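**Produktbewertung: Schmuckablage Clument, Artikelnummer 3641**
Verfasst für die Einkaufsabteilung, Stand September

Gegenstand dieser Bewertung ist die Schmuckablage der Firma Clument, die seit dem Frühjahr im Sortiment des Ausstatters Pangate geführt wird. Es handelt sich um ein flaches, rechteckiges Holztablett mit zwei Pfosten und einer waagerechten Stange. Laut Begleitblatt ist sie für Ankleidezimmer, Gästezimmer und kleinere Verkaufsflächen vorgesehen. Die Erprobung erstreckte sich über vier Wochen und umfasste Aufbau, tägliche Nutzung und Pflege. An der Stange wurden dünne silberfarbene Halsketten geprüft, da diese erfahrungsgemäß am ehesten verrutschen oder sich verschlingen.

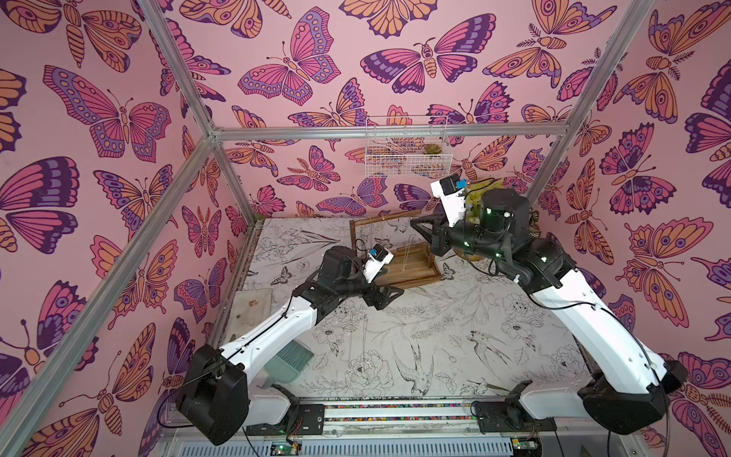 ## Aufbau und Verarbeitung

Die Ablage wird zerlegt geliefert. Pfosten und Stange werden von unten verschraubt; der nötige Innensechskantschlüssel liegt bei. Eine einzelne Person bewältigt den Aufbau ohne Schwierigkeiten. Zu beanstanden ist die Anleitung, deren dritter Schritt die Schrauben in falscher Reihenfolge nennt. Wer ihr wörtlich folgt, muss einen Pfosten noch einmal lösen. Eine berichtigte Fassung wurde vom Hersteller auf Anfrage zugesandt.

Das Gewicht beträgt über 1460 Gramm und liegt damit höher als bei den meisten bisher beschafften Ablagen. Im Gebrauch erwies sich dies als Vorzug, denn das Tablett bleibt auch bei einseitiger Belastung der Stange stehen. Die Kanten sind sauber gebrochen, die Verbindungen schließen bündig. An der Unterseite fanden sich zwei kleine Leimspuren, die sich mit feinem Schleifpapier entfernen ließen.

Die niedrigen Seiten aus Leisten halten Ringdosen und Uhren zuverlässig auf der Fläche. Für sehr kleine Teile, etwa Ohrstecker, empfiehlt sich eine Einlage. Da der Hersteller keine anbietet, wurde ersatzweise ein zugeschnittenes Stück Filz verwendet.
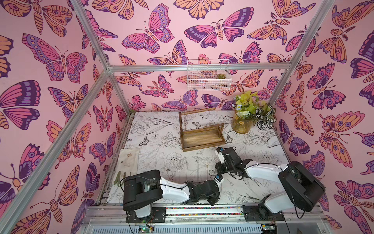 Domnica Mihăilă wandte hierzu ein, dass Filz auf Dauer Staub binde und an den Verschlüssen feiner Ketten hängen bleibe; sie halte ein dünnes Leder für geeigneter. Der Einwand ist berechtigt. Bei der Nachprüfung mit einem Lederrest traten keine vergleichbaren Mängel auf, allerdings erhöhen sich die Kosten je Ablage spürbar. Über die Ausstattung sollte daher nach Einsatzort entschieden werden.

## Nutzung im Alltag

Die Stange nimmt Ketten unterschiedlicher Länge auf. Bis zu einer hängenden Länge von 33 Zentimetern berühren sie das Tablett nicht; längere Stücke liegen mit dem Anhänger auf, was bei glatten Anhängern unbedenklich ist. Kerben oder Haken zur Trennung fehlen. Bei ruhigem Stand ist dies hinnehmbar, beim Umsetzen der Ablage rutschen die Ketten jedoch zur Mitte und müssen neu geordnet werden. Das Vergleichsmodell von Dumitrescu löst diesen Punkt mit eingefrästen Rillen besser, ist aber merklich leichter und kippt eher.
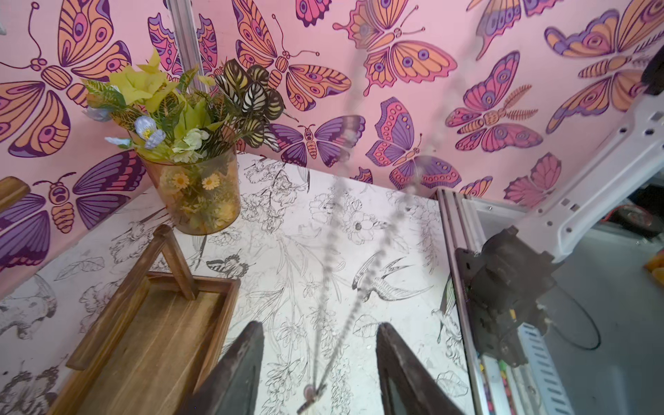 Für die Aufstellung in Räumen mit Publikumsverkehr ist auch die Wirkung der Oberfläche von Belang. Der Hersteller bietet zwei Beizen an, von denen die dunklere häufiger bestellt wird. Gebürstete Metallteile und helle Textilien heben sich davon gut ab. Neben einer kräftig gefärbten Dekoration, etwa der bernsteinfarbenen Vase mit Kunstblumen, bleibt das warme Braun des Holzes zurückhaltend und lässt sich mit gemusterten Wänden verbinden. Anil Shenoy regte an, die Ablage künftig auch in der Niederlassung Nollelcombe einzusetzen, deren Vitrinen bislang mit weißen Kunststoffständern bestückt sind. Dem Vorschlag steht aus Sicht der Prüfung nichts entgegen – vorausgesetzt, die Vitrinenböden sind ausreichend tragfähig.

## Pflege und Umfeld

Zur Reinigung genügt ein nebelfeuchtes Tuch. Lösungsmittelhaltige Mittel greifen die Beize an und sind laut Begleitblatt ausgeschlossen. Auf hellen, bedruckten Unterlagen sind kleine Flecken und Schmutzpartikel rasch zu erkennen; die Standfläche sollte deshalb in die regelmäßige Pflege einbezogen werden.

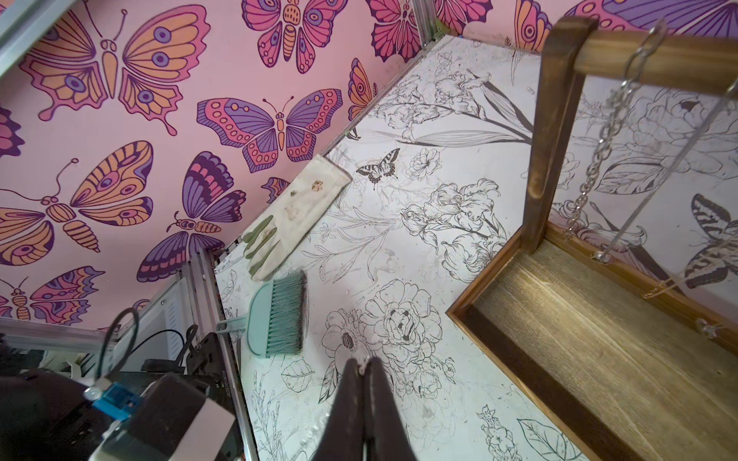
*Wand mit Schmetterlingsmuster und weiße Unterlage mit Blumenzeichnungen*

## Bewertung

Die Schmuckablage wird zur Beschaffung empfohlen. Für die Verarbeitung und die Standfestigkeit wird die Note »gut« vergeben, für die Anleitung die Note »ausreichend«. Bei Bestellungen über Pangate ist darauf zu achten, dass die berichtigte Anleitung beiliegt. Ersatzschrauben sind gesondert anzufordern.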